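Dremix Bin Cell Service Kit

Wear parts and cable dressing for single-arm bin picking cells

The Dremix kit holds the parts that wear out first on a cell where one arm picks mixed items from a metal bin. It is packed by Werkora in Illorport and ships with a printed service card.

What's in the kit
Two finger pads with screws
Air tubing, cut to length, and four push-in fittings
Hook-and-loop cable wraps
Touch-up paint for bin walls
One set of rubber feet for the bin

Service intervals
Finger pads: check every 200 hours, replace at 2,000 hours or when the edge has rounded over.
Air tubing at the gripper: check every 200 hours. Replace any tube that has gone stiff or shows a white crease.
Cable wraps: replace at 850 hours.
Bin position: check at the start of each shift.

Fitting notes
Put the controller in a safe stop and vent the air before you touch the gripper. Change one tube at a time so the lines don't get crossed. Push each tube fully home, then pull back on it gently – it should not move.

Dress the cables with the wrist turned to the far end of its travel. A bundle that looks tidy at the home position can pull tight at the back corners of the bin. Leave a loop at the wrist and keep wraps off the last bend before the gripper.

If the bin is held with a bar clamp, tighten the clamp by hand and run the corner check on the service card. A bin that has turned even slightly will send the fingers into a side wall. Bare metal on the floor of the bin is normal wear. Touch up the walls only if your vision setup needs an even background.

Ordering
Order number 66. Kits for cells with the Damgaard two-finger gripper use the same tubing but different pads, so give the gripper type with your order. Lead time is longer in November. 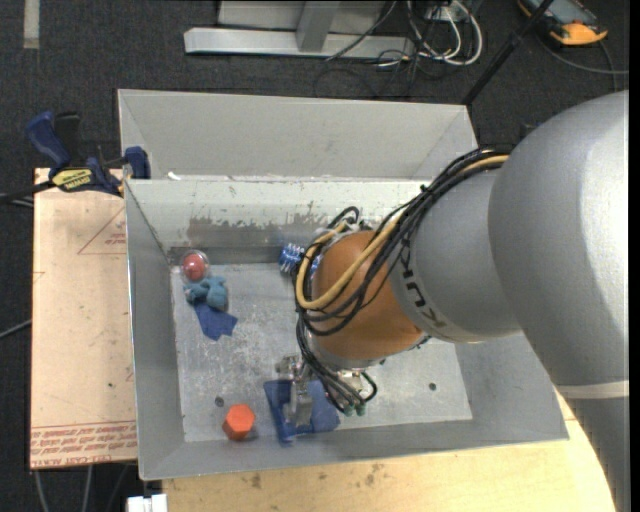
Do I need to teach the pick positions again after changing the finger pads?
Only if the new pads change the fingertip height. Measure the tip before and after, and update the tool length if the two readings differ.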